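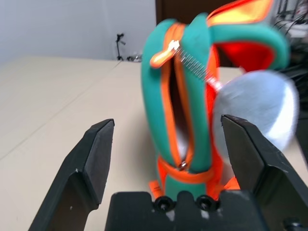 Gripper fingers at the backpack zipper.

# Backpack Packing Project: Frequently Asked Questions

Updated 2023-12-14

These are the questions we get most from new members, parents, and other clubs. If yours isn't covered, ask at the sign-in desk or write to Hélène Wong, who runs the Broltari student robotics club.

## What is the project?

Students teach a two-armed robot to handle a small zippered backpack: open it, put an item in, take an item out, close it. The work counts toward the Jatby student challenge, which we enter in February.

## Why a backpack?

It's on the challenge list, along with a lunch bag and a folded jacket. The club voted for the backpack. Soft things change shape every time you touch them, so a motion that worked on the last run may miss on the next one. The zipper is the hardest part. Most teams spend more time on it than on everything else together.

## Do I need to know how to code?

No. New members start by driving the arms by hand and recording runs. If you want to code later, the Python group meets in the same room after the regular session.
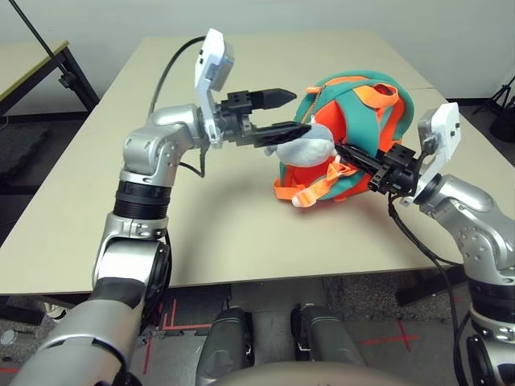 Driving takes practice. Expect your first two or three sessions to go slowly. One arm usually holds the bag while the other does the fine work, and beginners tend to forget about the arm that is holding. If the bag starts to slide, stop and reset.

## How many runs do we need?

Our target is 1,000 good runs before the challenge. We have 1,189 recorded so far, but only 500 have been checked, and a fair number of those will be thrown out. So yes, we are still recording.

## What counts as a good run?

- The bag starts in the marked position for that session.
- The driver doesn't touch the bag by hand once recording begins.
- The item ends up where the task sheet says it should.
- The log is filled in before the next run starts.

A run with a small fumble in it is fine as long as the driver recovers. Keep those. A dropped item that leaves the table ends the run - mark it as failed and move on.

## What items do we use?

The task sheet lists them. At the moment it's a power bank, a pencil case, and a pack of tissues. Please don't bring things from home without asking first. Anything with liquid in it stays out of the room.

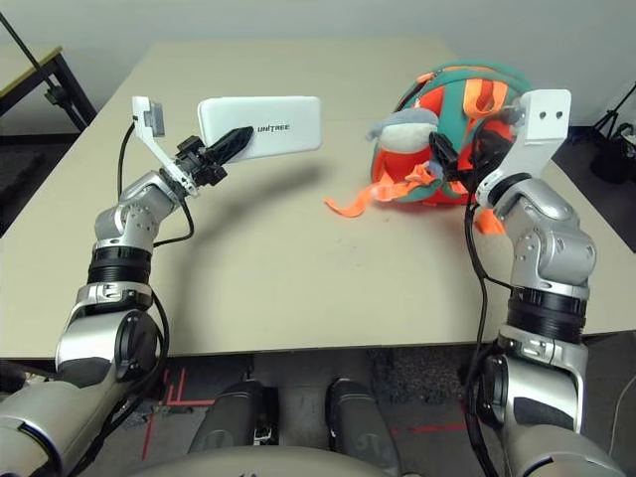 Hard, smooth items are tricky in their own way. They can turn in the fingers if you pick them up too close to one end, so aim for the middle and lift slowly. Check your grip before you move toward the bag.

## Where can I stand?

Stay outside the arms' reach whenever the robot is powered. One person drives, one keeps a hand near the stop button, and one fills in the log. Everybody else watches from the back tables. Tie back long hair and leave scarves on the hooks.

## Where do the recordings go?

Onto the shared drive, in the folder called Mushi. Name each file with the session number and your initials. Please don't rename old files, even if the name is wrong - add a note to the log.

## What does it cost?

Membership is free for enrolled students. The club's budget this year is $3,840, and nearly all of it goes to parts and challenge travel.

## Can I join partway through the year?

Yes. You need a signed safety form and one session of watching before you drive. Forms are at the front office in the Usier building. If you join after the challenge, you'll start on the spring task, which hasn't been chosen yet.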